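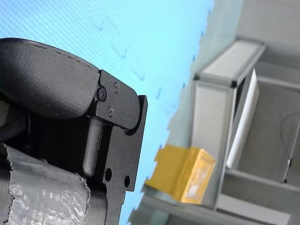 Fig. 1. Finger plate and screws on the gripper, with foil tape lower down.

Project report: keeping the two-arm cell alive for a semester
Temitope Lawal, with Els Mertens

When I signed up for the Trurneck bench I figured I'd be writing clever code. Mostly I held a screwdriver! The job Els and I got was upkeep of the cell, meaning checks before every session, fixing whatever rattled, and writing it all down so the next pair wouldn't start from zero like we did. I ended up liking it a lot more than I expected to.

Screws first, because that's where most of my hours went. The small cross-head ones on the finger plate back out if you leave them alone for long enough. We learned this in November, when a plate started to wobble in the middle of a run and I spent the whole afternoon blaming the motor (sorry, motor). Now we put a screwdriver on every one of them before power-up, then wiggle the plate by hand and feel for play. I also drew a paint-pen line across the heads once, but it rubbed off within a week and I gave up on it. Els wants to try thread locker. I'm a bit nervous about it, as we take the plates off pretty often.

The foil tape needs looking at too. Once an edge starts to tear it only gets worse, so we press it down with a thumb and redo it if it won't stay put.

Then there's the test we call Maluleke, after the folder it lives in. You set a can and a plastic cup out on the foam mat, bring the hands in slowly, and watch the fingers close.

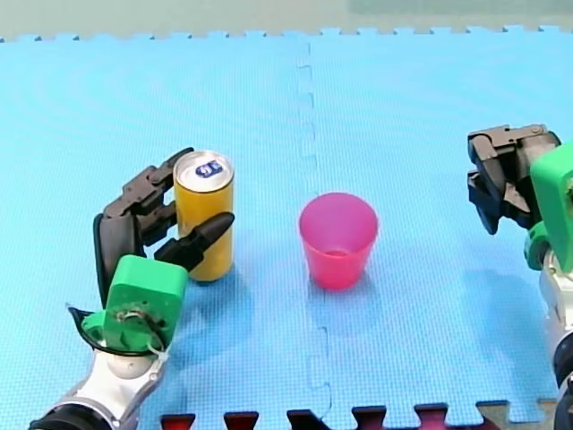
I like a can for this because it's tall and slim, and if the thumb comes in too low it tips right over and you know straight away that the zero position is off. The cup is a different kind of annoying. It's so light that any bump sends it sliding, and Els got very good at catching it. We do the left hand first and keep the right one raised and out of the way until it's done, a rule we made up after one nasty clunk in our second week.

Over the semester we logged 1,682 closes and 64 of them went in the book as bad. I sorted the bad ones by cause and 11 came down to a loose screw, which felt like a lot for something you can fix in a minute. Most of the others were zero drift, and a few I just couldn't explain.

The cable at the wrist is my other worry. It needs enough slack to turn but not so much that it snags, and I re-routed it eight times before I was happy. The version I settled on is sketched in the Nesach binder, page with the coffee ring.

Still to do: order spare finger screws, clean the mat, and ask if we can get the Vakell driver set back from the other bench.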